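Visit report: Fandatley open afternoon, February

I went to the open afternoon at Fandatley with one question. We are rewriting our bench rules for two-armed work and I wanted to see how another group words theirs and whether people keep to them. The tour began at 2 with the Evar bench, where the task is toy food and coloured plates.

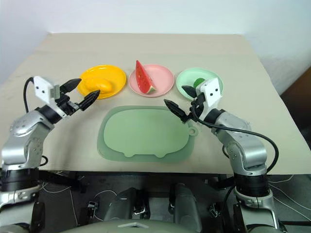
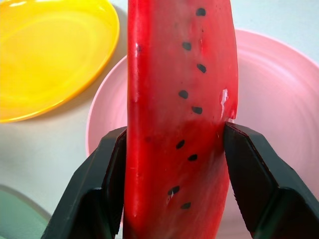

The bench rules

Fandatley keeps its rules for Evar on a single printed sheet. There are 6 of them, and the sheet is signed and dated at the bottom each time it is revised. I copied them down in short form.

1. Hands stay behind the line while the arms have power.
2. One person runs the session and only that person clears a stop.
3. The stop button is tested before the first run of the day.
4. Objects go back to their listed start positions between runs.
5. Dropped objects stay where they fall until the arms are parked.
6. Failed runs are kept and labelled as failed.

Rule 5 led to the most talk in our group. We allow people to reach in and pick things up if the arms are still, and I had thought that was normal. Fandatley used to do the same. They changed it after going through their own log of near misses, where 18 entries involved somebody reaching in while an arm was paused but still powered.

Rule 6 is about the records. The log for the present task stood at 1,092 runs on the day I visited, failed ones included. Each entry gives the operator, the start layout and the reason for any stop. Reasons are picked from a fixed list, with a free text box for the rest. I was told the free text box is the one people skip.

The Alla cell

The second stop was Alla, a fenced cell with an interlocked gate. It is the older of the two and its paperwork fills a binder. The risk assessment is at the front, which I liked, and the gripper force limits are listed by object type. I asked if the limits are checked after a fingertip change. They are, but the check is not yet written down anywhere.

Þorgeirsson, the firm that does their outside safety review, comes in twice a year. Its last report was on the table for visitors to read. Most of the points were small: faded floor tape, a stop button hidden by a coat hook, an out of date phone number.

To take back

Our sheet should fit on one page. I will propose rule 5 as it stands, and the fixed list of stop reasons. I would also like the fingertip check in writing from the start. Parking at Fandatley is at the rear and fills up by lunch.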